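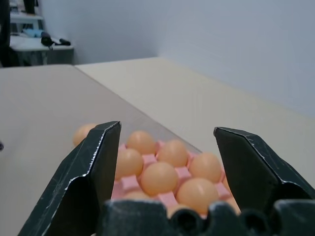
One of last season's packers told us she wished she had known how much of the job was trays, and how little of it was hens, so we will start with that.

Sistholm is looking for 2 egg packers for the morning shift, starting in July. You fill plastic trays by hand, take out any cracked or dirty eggs, stack the trays and load them for the shops in Damitz. On a usual morning we pack some 2000 eggs.

Shifts run from 6 am until 11 am. You will be on your feet throughout and lifting full crates. Trays are washed at the end of every shift and the packers share that work.

No experience needed. You must be over 18 and able to get to us for six, as there is no bus at that hour. Overalls and gloves are supplied, boots are not. Packers may take home a tray of seconds each week.

To apply, leave a short note with your phone number at the farm shop or at the Doteck counter in Damitz. Applications close at the end of June.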